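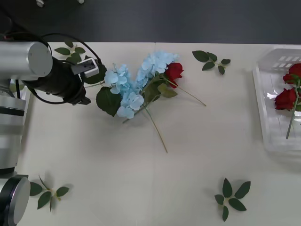

Page last modified in December

3.2 Stem Materials and Layout

Figure 3. Artificial stems on the white work surface: two pale blue hydrangea heads, a red rose and a dark green leaf.

The arrangement task uses artificial flowers throughout. Fresh stems were ruled out early, as their mass and stiffness change over the course of a session and no two are alike. The stems were bought from two suppliers, Valente and Sosa, and entered in the Brorkora inventory by flower type, head diameter and stem length. The inventory holds 991 entries, of which 40 were set aside for the layouts reported in this section.

Each layout combines at least one broad head with at least one narrow one. Figure 3 shows a layout of the broad-dominant type. The hydrangea heads make up most of the visible area, and the florets of one overlap the base of the other. Overlap of this kind is the main source of labeling error in the set. The boundary between two heads of the same color has to be inferred from floret orientation, and annotators placed it differently in a large share of cases. The rose presents the opposite problem. Its head is compact and easy to outline, but the stem is thin and long, and a small error in its traced direction produces a large error at the far end.

Leaves were treated as separate items whether or not they were attached to a stem. A leaf lying flat was labeled by its outline and by the position of its tip. Where part of a leaf was covered by a head, only the exposed part was traced – the hidden part was not estimated.

Layouts were scored on three measures: spread, defined as the area of the convex hull around all items; overlap, defined as the share of that area covered by more than one item; and axis count, the number of distinct directions taken by heads and stems. The loose V shape in Figure 3 has an axis count of two. Scores were computed with the Cikix toolkit at its default settings. In total, almost 4000 layouts were scored, and 2000 of these were kept after layouts with items extending past the work surface had been removed.

Color was recorded but not scored. Pale blue heads on a white surface gave the weakest edges of any combination, and the segmentation threshold was lowered for them as described in Section 3.3.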